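4.2 Der Waschplatz als Ablage: Handtuch, Becher, Tube

Lesezeit: 7 Minuten
Drucken | Per E-Mail senden

Von allen Orten, die im Projekt Milta untersucht wurden, hat uns der Waschplatz am meisten überrascht. Küchen gelten in der Haushaltsforschung als die ergiebigen Räume, mit ihren Schubladen, Vorräten und Zuständigkeiten, und auch wir hatten die Küchenprotokolle aus Ultlow und Firkolley zuerst ausgewertet. Dann kamen die Protokolle vom Waschbecken dazu, und mit ihnen eine Fülle kleiner Entscheidungen auf engstem Raum! Wo liegt die Tube, wenn niemand sie braucht? Steht der Becher hinten an der Wand oder vorne, wo die Hand ihn ohne Umweg findet? Hängt das Handtuch in der Mitte der Stange oder an einem Ende? Wer solche Fragen für nebensächlich hält, sollte einmal einen Vormittag lang Ablageprotokolle lesen.

Der Teildatensatz umfasst 377 Protokolle mit insgesamt 2669 einzelnen Ablagen. Als Ablage zählt jedes Absetzen, Hinlegen oder Aufhängen eines Gegenstands, nach dem die Hand ihn loslässt. Wird derselbe Gegenstand nur verschoben, ohne dass er den Kontakt zur Fläche verliert, wurde das als Korrektur vermerkt und getrennt geführt. Diese Unterscheidung stammt aus dem Weerasinghe-Raster, das ursprünglich für Werkbänke entworfen wurde und sich am Waschplatz hervorragend bewährt hat. Zwei Kategorien haben wir ergänzt: »hängend« für Textilien und »eingestellt« für Gegenstände, die in einem anderen Gegenstand stehen, also vor allem die Zahnbürste im Becher.

4.2.1 Das Handtuch

Beginnen wir mit dem Textil, das in der Literatur zur häuslichen Ordnung fast immer zu kurz kommt. Ein Handtuch auf einer Stange hat nämlich erstaunlich viele Freiheitsgrade. Es kann in voller Breite oder gefaltet hängen, die vordere Bahn kann länger sein als die hintere, die Kante kann gerade oder schräg verlaufen. Unsere Kodierung erfasst drei davon: die Faltung, die seitliche Lage auf der Stange und den Verlauf der Unterkante. Die Lage wird an den beiden Halterungen abgelesen, weil diese auch dann sichtbar bleiben, wenn die Stange selbst weitgehend verdeckt ist. In Abbildung 3 etwa ist die rechte Halterung frei, und man sieht daneben noch ein kurzes Stück der Stange.
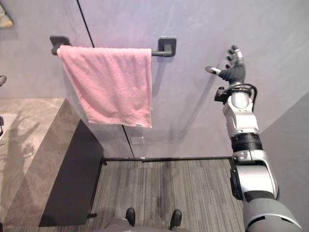

Abb. 3: Frotteehandtuch, gefaltet über einer dunklen Stange hängend. Kodierung: flach, nach links versetzt, Unterkante leicht ungleichmäßig.

Die leicht ungleichmäßige Unterkante ist ein wunderbarer Indikator, und wir möchten ihn anderen Arbeitsgruppen ausdrücklich ans Herz legen. In den Gesprächen nannten die Teilnehmenden sie fast nie von sich aus. Auf Nachfrage hatten sie dann aber sehr genaue Vorstellungen davon, ab wann ein Handtuch »schief« hängt und nachgezogen werden muss. Eine Teilnehmerin aus Firkolley sprach von einer Fingerbreite. Ein anderer Haushalt ließ jede Abweichung gelten, solange das Handtuch den Boden nicht berührte und die Naht nach hinten zeigte. Zwischen diesen Polen liegt eine Toleranz, die sich bei den Küchentextilien so nicht wiederfindet: Geschirrtücher werden deutlich lässiger aufgehängt, auch von denselben Personen.

Das Pflegeetikett haben wir zunächst nur als Orientierungshilfe beim Kodieren verwendet. Es zeigt zuverlässig an, welche Ecke welche ist, und erleichtert damit den Vergleich zweier Aufnahmen desselben Handtuchs. Telma Escobar schlug nach der ersten Kodierrunde vor, seine Lage als eigenes Merkmal aufzunehmen, und der Ertrag war beachtlich. Manche Haushalte drehen das Etikett mit großer Regelmäßigkeit zur Wand. Andere beachten es überhaupt nicht, und in dieser zweiten Gruppe streut auch die seitliche Lage auf der Stange stärker. Wir lesen das vorsichtig, denn die Gruppen sind klein, aber die Richtung ist in beiden Orten dieselbe.

4.2.2 Die Platte und ihre Zonen

Für die Auswertung der liegenden und stehenden Gegenstände wurde die Waschtischplatte in fünf Zonen geteilt: hinten links, hinten rechts, vorne links, vorne rechts und der Streifen zwischen Beckenrand und Vorderkante. Das Becken selbst bildet eine sechste Zone, die nur besetzt ist, wenn tatsächlich etwas darin liegt. Links und rechts gelten dabei immer aus der Sicht einer Person, die vor dem Becken steht. Bei Platten mit einer Breite unter 800 Millimetern wurden die vorderen und hinteren Felder einer Seite zusammengelegt, da sich die Grenze dort nicht mehr sinnvoll ziehen ließ.

Die Armatur teilt die hintere Hälfte stärker, als wir erwartet hatten. Sie wirkt wie ein kleiner Grenzstein. Was links von ihr steht, wandert im Laufe eines Protokolls kaum auf die rechte Seite, und umgekehrt gilt dasselbe. Besonders stabil sind schmückende Gegenstände. Eine kleine Vase, ein Stein, eine Kunstblüte an der Wand - solche Dinge wurden in den Protokollen selten bewegt, und wenn doch, dann zum Abwischen der Platte und mit anschließender Rückkehr an denselben Platz. Sie verankern die Ordnung auf der Platte. Um sie herum bewegt sich alles, was täglich gebraucht wird. 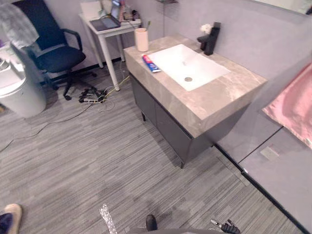

Bei den Gebrauchsgegenständen ist zwischen Becher und Tube streng zu trennen. Der Becher ist ein stehender Gegenstand mit einem Stammplatz, meist an einer der beiden Seiten des Beckens. Er bewegt sich, wenn er sich überhaupt bewegt, entlang dieser Seite nach vorne oder nach hinten. Ein Wechsel über das Becken hinweg ist so ungewöhnlich, dass Chaminda Bhattacharjee beim Kodieren jedes Mal noch einmal die Tonspur des begleitenden Gesprächs anhörte. In der Regel ließ sich dort ein Grund finden: ein zweiter Becher, ein Besuch, eine verletzte Hand.

Die Tube dagegen ist das bewegliche Element schlechthin. Sie liegt neben dem Becken, schräg zum Rand, parallel zur Vorderkante oder quer über der Ecke, sie steht auf dem Deckel oder steckt kopfüber im Becher. Für ihre Ausrichtung verwenden wir acht Richtungen und vermerken zusätzlich, wohin der Deckel zeigt. Das klingt pedantisch, und wir geben gern zu, dass wir an dieser Stelle mit echter Begeisterung gearbeitet haben! Die Richtung des Deckels ist nämlich aufschlussreicher als der Ort. Sie hängt mit der Hand zusammen, die die Tube zuletzt losgelassen hat, und mit der Frage, ob der Deckel im Liegen oder in der Luft geschlossen wurde. Beides ist in den Gesprächen kaum abfragbar, weil sich die Befragten daran nicht erinnern.

Eine eigene Betrachtung verdient der Streifen vor dem Becken. Auf vielen Platten ist er schmal, und entsprechend gering war unsere Erwartung, dort überhaupt Ablagen zu finden. Tatsächlich ist er ein beliebter Platz für flache, längliche Dinge, die parallel zur Kante Halt finden. Man erreicht sie, ohne den Arm über das Becken zu strecken. Innerhalb eines Greifradius von 300 Millimetern, gemessen von der Mitte der Vorderkante, liegt dieser Streifen immer am günstigsten, und die Befragten wissen das sehr wohl zu schätzen. »Da liegt sie mir im Weg, und genau da will ich sie haben«, heißt es in einem Gespräch aus Ultlow über die Zahnpasta.

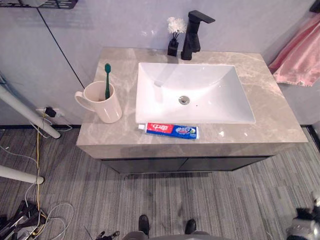 Abb. 4: Kodierbeispiel für die Zone vor dem Becken. Tube quer an der Vorderkante, Deckel nach rechts; grüne Zahnbürste, eingestellt, Borsten nach oben; Becher vorne links, Henkel nach links.

4.2.3 Becher, Henkel, Borsten

An Abbildung 4 lässt sich auch zeigen, wie das Merkmal »eingestellt« vergeben wird. Die Zahnbürste hat keinen eigenen Ort auf der Platte; sie erbt die Zone des Bechers. Eigenständig kodiert werden nur ihre Neigung und das Ende, das nach oben zeigt. Für die Borsten gilt in beiden Orten eine bemerkenswert feste Regel, die auch Kinder schon früh und mit Nachdruck vertreten: Sie gehören nach oben. Bei der Neigung herrscht dagegen völlige Freiheit. Keine einzige befragte Person hatte dazu eine Meinung, und beim Nachstellen des eigenen Waschplatzes aus dem Gedächtnis lehnten die Bürsten mal nach links, mal nach rechts.

Der Henkel ist ein schönes Beispiel für ein Merkmal, das erst im zweiten Durchgang aufgenommen wurde. Im ursprünglichen Raster kamen nur Zahnputzbecher ohne Henkel vor. In den Haushalten stehen aber sehr häufig Tassen, oft Einzelstücke aus der Küche, die dort keinen Platz mehr hatten und am Waschbecken ein zweites Leben führen. Ein Henkel hat eine Richtung, und damit wird aus dem runden Gegenstand ein gerichteter. Wir unterscheiden »zum Becken«, »vom Becken weg«, »zur Wand« und »zur Person«. Nach dem Raster trägt die Tasse in Abbildung 4 den Wert »vom Becken weg«. Diese Stellung hält den Henkel aus dem Bereich heraus, in dem sich die Hände beim Waschen bewegen, und mehrere Befragte beschrieben sie unabhängig voneinander als die selbstverständliche.

Zur Übereinstimmung der Kodierenden nur so viel: Ort und Zone bereiteten keine Schwierigkeiten. Strittig blieben die schrägen Tuben, vor allem solche, die nahe am Beckenrand liegen und sich beiden linken Feldern zuordnen lassen. In diesen Fällen entscheidet die Mitte der Tube, ohne Deckel gemessen. Escobar und Bhattacharjee haben die betroffenen Protokolle gemeinsam ein zweites Mal durchgesehen, jeweils am Dienstag nach der ersten Kodierung, und die Einigung im Protokollkopf vermerkt.

Offen ist, wie sich Platten ohne jede freie Seitenfläche in das Zonenmodell einfügen. Aufgesetzte Becken, bei denen die Ablage ausschließlich hinten liegt, kamen in Ultlow nur vereinzelt und in Firkolley gar nicht vor. Für sie wurde vorläufig eine einzelne Zone »hinten« geführt; die Handtuchmerkmale aus 4.2.1 lassen sich dort unverändert anwenden.

Drucken | Per E-Mail senden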